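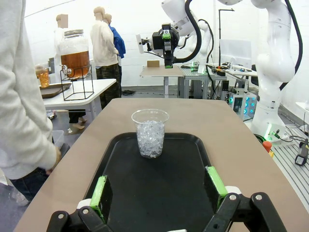 Figure 4. Wrist view of the shared tabletop: tray and cup between the open fingers, operator at the left, emergency stop button at the right.

4.2 Operator Conduct Within Reach of the Arm

The Prurcombe protocol was written for tabletop handling trials in which a person and an arm use the same surface. Its first edition treated the operator as an observer outside a marked line. The second, adopted in September, allows the operator to stand beside the table, and most of its rules concern what that person may do with their hands.

Three states are defined. In the clear state, both hands are off the tabletop and the arm may move at trial speed. In the near state, a hand is over or on the tabletop and tool speed is limited to 200 mm/s. In the contact state, a hand is closer than 9 cm to either finger, and all motion stops, including motion of the fingers alone. The operator announces each change of state aloud before making it. A hand at rest next to a table corner, as in Figure 4, counts as clear provided that it stays below the level of the top.

Pointing required a separate rule. Under the first edition, sites did not agree on whether a finger held over an object was an instruction, a correction or an intrusion, and the logs from Nudport and Tolmont could not be compared for this reason.

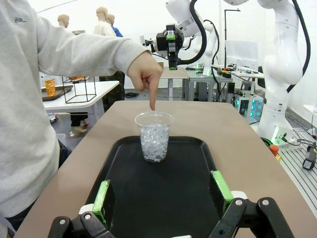 The second edition treats any pointing gesture as near state, whatever its purpose. The finger may be held over the object but must not touch it, and the forearm should come in from the side so that it does not cross the space between the fingers. The gesture ends when the hand is back below table level. Only then may the arm return to trial speed.

Open containers are covered by the same section. A cup without a lid is placed on a tray with a raised rim, and the tray is kept away from powered equipment. Liquids and ice are logged as spill hazards; dry filler is logged as loose material. The emergency stop must be within the operator's reach from the working position - a button that can be seen but needs a step to reach does not meet the rule.

We reviewed 982 logged trials against these rules using the Oral annotation tool. State changes made without an announcement were the most frequent departure at both sites, and most of them occurred as the hand was withdrawn. Section 4.3 deals with how such trials are marked and when they must be repeated.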